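Module 4: Floors and Floor Finishes in Older Buildings
Handout 2: Tiled Floors – Inspection, Cleaning and Repair

Module tutor: Shahnaz Biswas
Issued: June 2, 2023

Purpose of this handout

These notes support the second session on floor finishes and should be read before the site visit to Mustdale. They deal with hard tiled floors laid indoors at ground level. Timber floors were covered in Handout 1, and stone paving will be covered next term. Students are expected to bring a printed copy to the visit, together with the blank inspection sheet.

2.1 Terms used

A tiled floor is made up of several layers, and confusion between them is a frequent cause of lost marks. The ground beneath the building is the sub-grade. Above it lies the base, normally concrete in later buildings and rammed earth, lime or rubble in earlier ones. The bed is the layer of mortar or adhesive in which the tiles are set. The joints are the gaps between tiles, and grout is the material that fills them.

The word "screed" should be used only for a separate levelling layer between base and bed. Many older floors have no screed at all. Where a student is unable to tell whether one is present, the report should say so.

2.2 Types of tile

Unglazed clay tiles are the kind most often met in halls, kitchens and passages. Their colour runs through the full depth of the tile, and moderate wear does not therefore change their appearance very much. They take in water to some degree, and soft, lightly fired tiles take in a good deal.

Glazed tiles have a glassy surface over a clay body. Once the glaze has worn through, the body beneath is exposed and will stain. Glazed floor tiles should not be sanded or scraped.

Cement tiles are pressed and cured, not fired. They are easily damaged by acid, including the mild acids sold for removing limescale. Students must establish whether a tile is clay or cement before recommending any cleaning product.

2.3 Reading a floor before touching it

The inspection begins at the doorway. Stand still and look along the floor at a low angle, with the light coming from the far side if possible. Dips, raised edges and patches of later work show most clearly in this way. Repeat the exercise from at least one other side of the room. 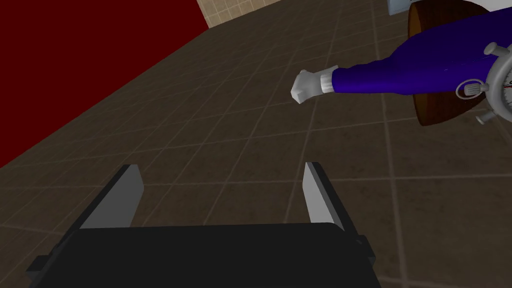 Next, compare the joints. Lines that wander or widen may indicate movement in the base, although they may equally be the result of careless setting out. Lines that run true up to a certain point and then shift usually mark the edge of a repair. Brown and red clay tiles are difficult to match, and a replacement will often differ slightly in shade even where the size is correct.

Tiles should then be tapped lightly with the handle of a wooden tool. A firm, short note suggests a sound bed. A dull or hollow note suggests that the tile has come away from the bed, or that the bed has come away from the base. The two faults cannot be told apart by sound alone. A hollow tile that is level, uncracked and held by its neighbours may be left in place and noted for the next inspection.

2.4 Damp

Damp in a tiled floor is commonly blamed on the tiles. The more usual cause lies in what has been done around them. A sealed surface, a rubber-backed mat or a new concrete path laid too high against the outer wall will each drive moisture towards the joints or the foot of the wall. White powder along the joints is a sign that water carrying salts is drying out at that point. It should be brushed off dry and collected. Washing it away returns the salts to the floor.

Case note: Flustadley

The passage floor at Flustadley was reported in April as failing. The report recommended that all the tiles be lifted and a plastic membrane laid. On inspection, 18 tiles were found to be loose, all of them beside the garden door, where a blocked gutter had been discharging against the step. The gutter was cleared, the loose tiles were reset in lime mortar, and the remainder of the floor was left alone. Students should consider what evidence the first report lacked, and come prepared to discuss it.

2.5 Cleaning

Begin with the mildest method. Dry dust is removed with a soft brush or a vacuum cleaner fitted with a brush head. Washing should be carried out with clean warm water and a small amount of neutral soap, working in areas no larger than can be dried within a few minutes. Water should not be left standing in the joints.

Old wax may be softened with a suitable solvent, tested first in a corner. Wire brushes, steel wool and pressure washers are not acceptable on any floor covered by this module.

2.6 Resetting loose tiles

Number each tile on its face with removable tape and draw a plan before lifting. Clean the old bed from the back of the tile by hand. Power tools are permitted only with the tutor's agreement – the risk of breaking a sound tile is considerable. The new bed should be no stronger than the old one. Allow the bed to harden fully before grouting, and keep foot traffic away until both are complete.

2.7 Estimating

For the written exercise, assume a hall of 4,000 mm by 1,000 mm. Calculate the floor area, state the allowance made for breakage, and list separately the materials for bed and joints. Marks are given for clear working.

Reading and preparation

Baxter, chapter on clay floors (library short loan)
Juseo site folder, inspection sheets and drawings
Handout 1, section on recording

Completed inspection sheets are to be handed in to Shahnaz Biswas at the end of the visit. Sheets without a sketch plan will be returned unmarked.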